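Category: Home Robots & Automation > General Discussion

Can any of these things do a real chore yet?

mudroom_mike
OK so I need you people to talk me down or talk me into it. My wife and I both work, we have two kids and a dog who sheds like it's his job, and I have been reading about home robots every night after dinner for a month. There's a Festudow dealer the next town over who let me come in and watch one of their arms work a counter. It wiped the counter. It was fine! It took so long that I got a coffee and came back and it was on the other half. Then the guy put a cereal box down in the way and it wiped around the box, and I thought, well, my twelve-year-old does the same thing.

So what I want to know is, has anybody here got a machine doing one whole chore, start to finish, with nobody standing next to it? I don't mean vacuuming. I know about vacuuming.

gasketcase
Vacuuming is the answer though. It's the only one. Everything else is a demo.

I work in a small machine shop, 8 of us on a good day, and we've had an arm tending a lathe for six years. It picks up a blank, puts it in the chuck, waits, takes the part out. It's great at that. But somebody built a tray so every blank sits in exactly the same spot, and if you bump the tray with your hip you've lost your morning. Your kitchen is a place where somebody bumps the tray every ten seconds.

Ask them to do your dishwasher at the dealer. See what they say.

mudroom_mike
I did ask. He said "that's on the roadmap."

gasketcase
There you go.

Subira Swai
I'm going to argue with gasketcase a little, with love. I tinker with this stuff in the evenings, mostly simulation because it's cheap and nothing gets broken, and I think the tray thing is less true than it was. The newer learned controllers don't need the part in the same spot. I've had an arm in sim go after a container from all kinds of starting positions and it copes far better than anything I could have scripted by hand.

Where it gets ugly is up close. From across the table everything looks easy. Then the gripper comes in near the thing it's supposed to handle, and what the machine has to work with is a big dark shape and a bit of rim.
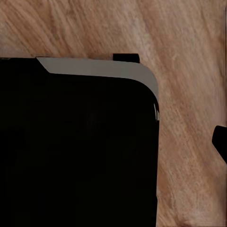

A flat black face with no markings gives a vision system very little to hang on to. You and I would go straight for the edge, or that little tab sticking up, because we've opened ten thousand lids and boxes and we have a guess about what a tab is for. The controller has to get that guess from somewhere. Sometimes mine goes for the rim, sometimes it parks a finger out over the wood and sort of thinks about it. I ran 700 tries over a long weekend with the lighting and the object position changed each time, and the misses were nearly all in the last inch or so.

So my answer to mike is that the reaching is pretty well handled, the touching is halfway there, and chores are mostly touching.

gasketcase
That's a nice clear post and I still say demo. Simulated wood, simulated box. Put a wet sponge in there. Put in a box with a lid that sticks because somebody got syrup on it.

Subira Swai
Syrup is fair. I can't do syrup. Friction in sim is a number I type in, and I usually type in a number that makes me look good.

petunia_rd
Jumping in as somebody who owns one! We got a Zurklow for my mom in December after her shoulder surgery. It's the kind on a wheeled base, goes between the bedroom and the kitchen. What it does well: carries things. It will bring her a water bottle, it'll bring the mail basket, it'll take a plate back to the counter if she sets the plate on its tray herself. What it does badly is pretty much anything with a lid, a drawer or a zipper. It did get the bread drawer open once and then couldn't find its way to letting go, and she had to hit the stop button with her good arm.

But mike, she loves it. She was up and down 101 times a day before (her number, I was not following her around) and now she isn't. So I'd say stop asking whether it can do the whole chore and ask which piece of the chore wears you out. For us it was the walking.

mudroom_mike
Huh. For us it's laundry, and the part that wears me out is the folding, which I'm guessing is the worst possible answer.

petunia_rd
Oh no. Yeah. Ours won't go near cloth.

torque_wench
Folding exists, it's just slow and it likes towels. I saw a setup that did towels all afternoon and did them nicely, nicer than me. Then they handed it a fitted sheet and it made a sort of nest.

I'm on the shop side like gasketcase but I come down closer to Subira. We do light assembly and we put in a Kimaro cell last year to pack finished units into cartons. No fixed tray, cartons come down a belt any old way, camera over the top. It went badly for six weeks and then it went well. The trouble was black parts, same thing Subira is talking about. Our housings are matte black, they sit in a dark bin, and the camera could not tell where one ended and the next began. We changed the bin liner to a light color and that fixed more than any of the software updates did. Cost us next to nothing.

gasketcase
So you built a tray.

torque_wench
I bought a LINER.

gasketcase
It's a tray with extra steps. You changed the world to suit the robot. I'm not knocking it, we do it all day long, but mike can't put a light colored liner under his entire life.

torque_wench
People do it though! I moved all my chair legs for the vacuum. I gave up a rug for that vacuum. I really liked that rug.

Subira Swai
I do think there's a real disagreement in here under the joking. If you count changing the room as cheating, then no, machines can't do chores yet, and maybe not for a good while. If you're willing to give up the rug, they can do several pieces of several chores today. A dishwasher is already a robot that we rearranged our plates for. My grandmother had bowls that wouldn't fit in the rack and she got rid of the bowls.

gasketcase
OK the bowls one got me. I have a drawer full of "hand wash only" that I never use for exactly that reason.

Still wouldn't spend my own money. Mike, what are they asking for the Festudow?

mudroom_mike
I'm not putting it in writing where my wife might see it. More than the minivan is worth, let's say that.

oldfen
Long time reader. One thing not mentioned yet is who's going to reset it. I do maintenance at a commercial laundry and we trialed a Sosurar sorter that pulls items off a pile and drops them in carts. Good machine, I liked it. But it wanted a person every so often, for a sock on the camera, a belt buckle in the fingers, that kind of thing. On a floor with people walking by all shift that's no problem, you hit the button and move on. At your house at 10 in the morning with everybody at work, it stops on the first sock and sits there till you get home. Then you've got a robot to deal with AND the laundry.

So ask the dealer how often it stops and waits for somebody. Don't ask how fast it is. If he doesn't know, he's never left it alone either.

petunia_rd
This is so true. Mom is home all day so ours gets rescued. If she weren't, I think it would spend most of its life facing the hall closet.

torque_wench
Seconding oldfen. We log our stops and it's the only number I look at. Also ask if you can bring your own stuff in. Take a basket of your real laundry and your real pots, especially anything dark or shiny, and make him run it in front of you with his hands in his pockets.

mudroom_mike
All right, I called him. He says I can come by after closing, around 6, and bring "a few household items." I'm bringing a black roasting pan with a lid, a pile of towels, one fitted sheet and a syrup bottle for gasketcase.

gasketcase
Put the syrup on the pan lid. Let it dry first.

Subira Swai
Please write down which part of the lid it goes for! And whether it grabs the same place twice if you turn the pan around. I'd love to compare.

mudroom_mike
Will do. The dog is staying home.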